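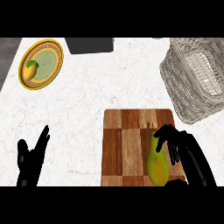 White marble, faint gray and pinkish veining, with fruit and a cutting board on it

List: stone-care
Subject: Re: Dull rings after sealing, honed or polished?
Date: Aug 14, 2025

Replying on list, as the same question came in off list from the Eltdale shop.

The original post is at the bottom. It treats three different faults as one fault, and the sealer is getting blamed for all of them. I would separate them before buying anything.

1. Etching

The dull rings are etch marks. Marble is mostly calcite, which is calcium carbonate. Lemon juice, vinegar, wine, tomato and most bathroom descalers are acidic enough to dissolve a thin layer of it. The polished surface reflects light because it is flat on a very small scale, and the acid takes that away. What you see is a change in gloss. There may be no change in color at all.

A penetrating sealer does not stop this. It lines the pores below the surface and slows the uptake of liquids. The calcite at the top is still exposed, and has to be, or the sealer would be a coating. If the supplier told you that Kinnear would make the counter "lemon proof," the supplier was wrong. The data sheet says "stain resistant," and I have not found a claim about acids anywhere in it.

A simple check is to put a flashlight almost flat against the stone and look across the beam. An etch shows as a matte patch with a clear outline. A stain often disappears at that angle and comes back when you look straight down.

2. Staining

The dark area by the stove is a stain, going by what you wrote. It has color, it is darker than the stone next to it, and you say it has no edge you can feel. Next to a stove I would assume oil until shown otherwise.

Oil has to be drawn back out. Scrubbing the top does nothing useful and may change the finish. Use a poultice: a fine absorbent powder mixed with a solvent suited to the stain. For cooking oil on white marble I use plain white clay powder and acetone, mixed to the thickness of peanut butter, spread past the edge of the stain on all sides, and covered with plastic film taped down at the edges. Pierce the film in a few places. Leave it until the paste is fully dry, then lift it with a plastic scraper. My last one took 19 hours in a warm kitchen. A damp basement will take much longer, and pulling it early wastes the batch.

Acetone is flammable. Pilot lights off, window open, and keep it away from any adhesive seam or resin fill. Many slabs have filled fissures, and the fill can soften. If you don't know whether yours is filled, try the poultice first on the offcut from the sink hole, if the fabricator left it with you.

Do not use bleach on an oil stain. It lightens some organic stains such as tea or fruit, and it does nothing for oil. Do not follow a bleach product with an acid cleaner under any conditions.

If the stain is lighter but still there, repeat. Repeats are normal for oil. If three rounds in a row make no difference, then it was probably not oil and the solvent is wrong for it.

3. Haze

The overall cloudiness you describe is the only one of the three that belongs to the sealer. It is residue. Penetrating sealers are meant to be wiped off before they dry, and whatever has not gone into the stone by then has nowhere to go. Dense polished marble takes up very little. People who have sealed limestone or sandstone tend to put down far too much.

You used the full 125 ml bottle on one small island. That is where the haze came from. On polished marble that amount would do the island many times over.

To remove it, wet a white cotton cloth with a little fresh sealer of the same type, rub a small section to re-dissolve the film, and buff dry right away with a second cloth. This sounds backward but it works for solvent-based products, the film being soluble in its own carrier. For water-based products it works only in the first day or so. After that use the maker's residue remover. Bralero sells one, and the Mudidberg group has reported that it is safe on polished calcite stone. I have no test of my own to add there.

Repairing the etches

Light etching on a polished surface can be brought back by hand with a marble polishing powder. The usual type is a fine abrasive with oxalic acid or a similar compound. Work it wet with a damp felt pad, keep it moving, stop when the gloss matches, and rinse well. Try it somewhere that does not face a window.

Deep etching, meaning you can catch it with a fingernail, needs abrasive pads before the powder. The common mistake is to treat only the ring. You end up with a shallow dish that holds the light differently from everything around it, and it is more visible than the ring was. The area has to be feathered out well past the damage, and on a small counter that often means doing the whole top. I would pay for this. The quote you were given, $149 for the island, is low. Ask whether it includes the powder stage or stops at the pads. If it stops at the pads you will get a honed counter back.

Honed or polished

You asked whether to go honed and be done with it. Points as I see them:

A honed finish hides etching, because the surface is already matte. New etches still happen. They blend in sooner, and after a few years of use the whole top evens out.

A honed finish takes up oil faster. More of the pore structure is open. Expect to reseal more often and to be quicker with a cloth near the stove.

A polished finish shows every etch and resists staining better.

Veining looks paler on honed stone. If the faint gray or pink in your slab was the reason for choosing it, wet a honed sample and then let it dry before deciding. The wet sample is close to what polished will look like. The dry one is what you will live with.

Changing from polished to honed is easy. Going the other way is a much bigger job.

For a kitchen where citrus is cut every day I would choose honed. For a counter that mostly has oil and fat near it, polished.

Testing the sealer you have

Before adding more product, find out if the stone needs it. Put a small pool of clean water on the surface, cover it with an upturned glass to stop evaporation, and leave it while you make coffee. Wipe it off and look for a darker patch. No patch means the pores are still closed to water and there is no case for resealing. A patch that fades as it dries means it is time. Do it near the stove, near the sink, and in the middle, as the wear is never even. Water tells you little about oil, so if the water test is borderline, repeat it on the offcut with a drop of mineral oil.

When you do reseal, put the product on the cloth and the cloth on the stone. Do not pour. Two thin passes with a full wipe-off after each one are better than a single heavy one. Let it cure for the time on the label before any food prep, and check that the label allows food contact after cure. Not all of them do.

Daily cleaning

Neutral stone soap or a drop of plain dish soap in warm water, then a rinse, then a dry cloth. Dish soap leaves a film if you skip the rinse, and this is sometimes mistaken for sealer haze. I would rule it out first in your case, as it costs nothing. No vinegar. No scouring powder. Boards under anything that leaks juice, trivets under hot pans, and plates under cut fruit. Unglazed pottery feet scratch calcite, so felt or cork under those.

Order of work, if it were my counter: rinse well, remove the haze, poultice the stain, wait for the stone to dry out fully, repair the etches, water test, and seal last if the test says so. Sealing earlier closes off the stain you are trying to pull out.

Please post the slab name if it is on the invoice. Some stones sold as marble are dolomitic and etch more slowly, and a few are quartzite and should not etch at all. That would change the advice on powder.

----- Original message -----
List: stone-care
Subject: Dull rings after sealing, honed or polished?

We had a polished white marble island put in last May. I sealed it myself with Kinnear, one bottle, let it soak in until it looked dry and then wiped it down. Since then the whole top looks a bit cloudy, and there are dull rings where glasses and cut lemons have been. There is also a darker area on the stove side that I can't scrub off. It feels smooth.

The supplier said the sealer would make it lemon proof. Did I get a bad bottle, or does it need another coat? I have a quote of $149 to refinish the island and I'm wondering if I should have it honed at the same time and stop worrying about it.

I clean it with dish soap and a sponge. No rinse, I just let it air dry.

Thanks in advance.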